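Gallery: The Bed as a Folding Table

Compiled by Ismael Andrade for the Trindade household pages, 11/12/2023

I have never believed in folding systems. Every few years one comes along with a name and a set of drawer dividers, and people I respect start standing their T-shirts on edge like file cards. I tried Rendia, which is the one with the thirds, and I tried Jillar, which is the one where everything has to become a rectangle before it's allowed in a drawer. Neither lasted past August. My shirts went back to being a pile, and they seemed to wear about the same.

Still, people kept writing in to ask what a laundry fold looks like outside a showroom, with a real bed under it. The Rendia booklet uses a white table and a gray shirt. Who has a white table? Most of us fold on the bed because it's the biggest flat thing in the house, and a bed is soft, it has a blanket on it, and the blanket moves when you pull at a sleeve. None of the booklets deal with that.

So this page is about folding on beds. It's short. The Fluvgate mailing list has 2,697 names on it, and the last time I put up a long page I heard mostly about the length.

A word on woven fabric before the picture. Knits forgive you. You can fold a sweatshirt badly and it will sag into some kind of order on the shelf. A smooth woven piece keeps every wrong crease you give it, and it also slides, so the first fold is often coming undone by the time you make the second. Jillar says to "commit to the edge." I have committed to plenty of edges.
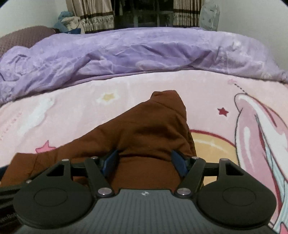
*Rust-brown woven piece on a pink cartoon-print blanket, laid out in a rough triangle. Lavender blanket at the far side of the bed.*

A rough triangle is a fair place to start. Both systems tell you to begin from a full, flat garment, squared up, with the seams lined up like a diagram. In my experience clothes land on a bed in more of a wedge, with one long part going off toward a corner, and you work from there. Look at the horizontal crease through the cloth. I would leave a crease like that alone if it falls anywhere near where you want a fold, and smooth it out with the side of your hand if it doesn't. The shallow wrinkles through the middle I wouldn't chase at all. You can spend a whole evening chasing those.

The seams are more use than the creases. There's a diagonal one up near the folded tip and another by the squared end of the long section. When I can't tell what shape a thing wants to be, I find two seams and bring one to the other. It doesn't always give you a neat result. It does give you the same result twice, and I've come to think that's most of what the paid systems are selling.

Two arguments I get every time:

**"Clear the bed first."** Maybe. The Rendia people are very firm about a bare surface. I've folded on a bare sheet and I've folded on top of blankets, and the smooth fabrics slid on both. Push the extra blanket to the far side and get on with it.

**"A printed blanket is distracting."** I'd say the opposite for a solid color. Rusty brown on pale pink is easy to see, edge and all. Brown on brown is where I lose a sleeve.

What I won't claim is that any of this saves time. The Jillar booklet promises 1,000 folds before the method becomes second nature, and then a drawer that "opens itself." I gave up well before 1,000 and my drawer opens when I pull it. If you've gone the distance and feel differently, write to me at the Trindade address and I'll add your note, provided it's under 6 lines.

Hangers will get their own page. Several of you have asked whether a woven piece like this one should be folded in the first place, and I suspect the answer is no, but I only have so much closet rod and I'm not buying another one to find out.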